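Okay, a few of you asked how we're planning the money side of the second robot station at Clekstead, so I'm going to ramble through it over a few posts. Get a coffee!

First thing, the arm was the easy part. We had a quote from Stomdale by the end of the first week and it hasn't moved since. What ate our December was everything that goes around the arm (tabletop, mounting, cables, spare fingers, all the little kitchen things it has to pick up).

Last time I put 200 dollars down for "props and misc" and felt very grown up about it. We ended up spending 143 on play food and dishes alone, and that was before anyone had priced a single spare cable. So this time props get their own line, and so do cables. Please learn from me.

The big argument is grippers. Pandurden sells a nice padded set and Fragkou sells a plainer one that ships faster, and I have gone back and forth on this so many times that my spreadsheet has a tab called "gripper again." Leaning Fragkou for the first order, then Pandurden later if the cups keep giving us trouble.

I'm also holding back 3000 for repairs and downtime. I know that looks like a lot sitting there doing nothing, and I did get a raised eyebrow over it, but I'd so much rather explain an unspent line in spring than go asking for money with a dead arm on the bench.

Someone asked about lead times: 8 weeks on the arm, and I'd order the table the same day you order the arm. We waited and then had a lovely new robot sitting in its box next to the coffee machine for ages. Everybody said good morning to it.

Oh, and on buying used: I'm all for it with tables, shelving and carts. With arms I'd want to see the service records and watch it run for an afternoon before I signed anything, and most sellers get a little quiet when you ask for the afternoon.

Still to price are the spare fingers and a second set of dishes, and I'll add those numbers to this thread once the quotes come back. Keep the questions coming, I love this stuff!

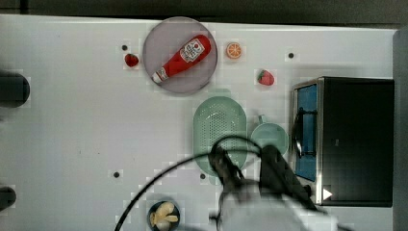
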